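O regresso do limão em conserva

Há sabores que entram na cozinha de mansinho e, quando damos por isso, já não sabemos temperar um frango sem eles. Comigo foi o limão em conserva de sal, que provei pela primeira vez num almoço em casa de Cecilia Essien e que me fez pedir a receita antes da sobremesa!
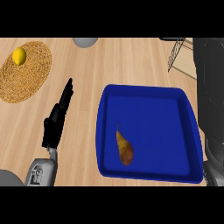
A conserva pede pouca coisa: limões de casca fina, sal grosso, um frasco bem lavado e paciência. Cecilia abre-os em cruz sem os separar na base, enche-os de sal e aperta-os no frasco até o sumo os cobrir. Escolhe-os um a um, sempre bem amarelos, como o que ficou sozinho sobre a base entrançada, e torce o nariz aos que vêm encerados. Depois é esperar. Ela jura que os melhores que já fez levaram 49 dias, e eu, que abri os meus muito antes, dou-lhe razão com alguma vergonha.

Tibor Boros, que vende citrinos na mercearia Drisirwood, conta que em dezembro chega a despachar mais de 563 quilos por semana. «Há clientes que levam uma caixa inteira e voltam a perguntar pelo sal», diz, divertido. 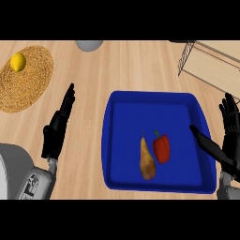

Nandini Iyer
Redatora de gastronomia

E o que se faz com tudo isto? Quase tudo, felizmente. A polpa é muito salgada e costuma ir fora, mas eu guardo-a para marinadas (um bocadinho chega). A casca, passada por água e cortada em tirinhas, transforma um puré de grão, umas lentilhas mornas, uma posta de bacalhau assado. Ama Amissah mistura-a com manteiga e salsa e barra a mistura em pão quente, e garanto que não sobra uma fatia.

O meu segundo frasco já está na prateleira, com a data escrita na tampa: 29 de novembro. Desta vez prometi a Cecilia que não lhe mexia antes do tempo.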